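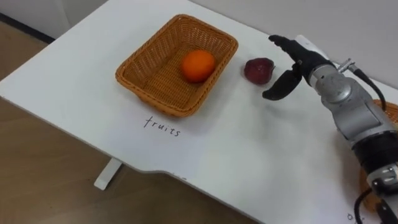

Winter tyres, and the week I nearly bought a different car

I've been driving the same hatchback since my youngest was in a booster seat, and every October I have the same argument with myself about tyres. Do I put the winter set on early and wear them down on dry roads, or do I hold out and end up in the line at the shop with everybody else in Wamlow the morning after the first frost?

This year I held out. You can guess how that went.

I rang on Thursday and the first opening was nine days off, so I did what any sensible person would do and spent my lunch break looking at new cars instead. (Well, newish. I'm not made of money.) There's a dealer out past Pacheco with a three-year-old wagon, all-wheel drive, heated seats, grey inside and out. I drove it twice. It was lovely! Quiet on the highway, a boot you could sleep in, and a little knob for the radio volume in place of one of those sliding touch things I can't stand.

Then I got home and did the sums. The payments weren't frightening, but the insurance was going to go up by $173 a year, and the tyres on that wagon are a size nobody seems to keep in stock. My winter set wouldn't fit it either, so I'd be buying four more. The cheapest quote I got was $995 fitted, plus tax. I sat in the kitchen with the calculator for ages and the numbers didn't get any friendlier.

My neighbour Eero Peltonen thinks I'm daft for even considering it. He grew up driving on proper ice and reckons good rubber on a light front-wheel-drive car will get you up our hill nine days out of ten, and on the tenth you should stay home and put the kettle on. He lent me his trolley jack and his torque wrench and we did the swap ourselves on his driveway, which took most of an afternoon (one wheel was stuck fast to the hub and needed a fair bit of kicking).

A few things for my own memory next year. The lock nut key lives in the glovebox, not the tin in the garage. Mark the wheels with chalk before they come off. Check the nuts again after 100 kilometres. And buy better gloves.

So the hatchback stays for another winter. It still has the rattle behind the dash and the back wiper still smears, and I'm going to have the battery tested before it gets properly cold. I did drive past the dealer on Sunday and the wagon was gone. I minded a bit more than I expected to.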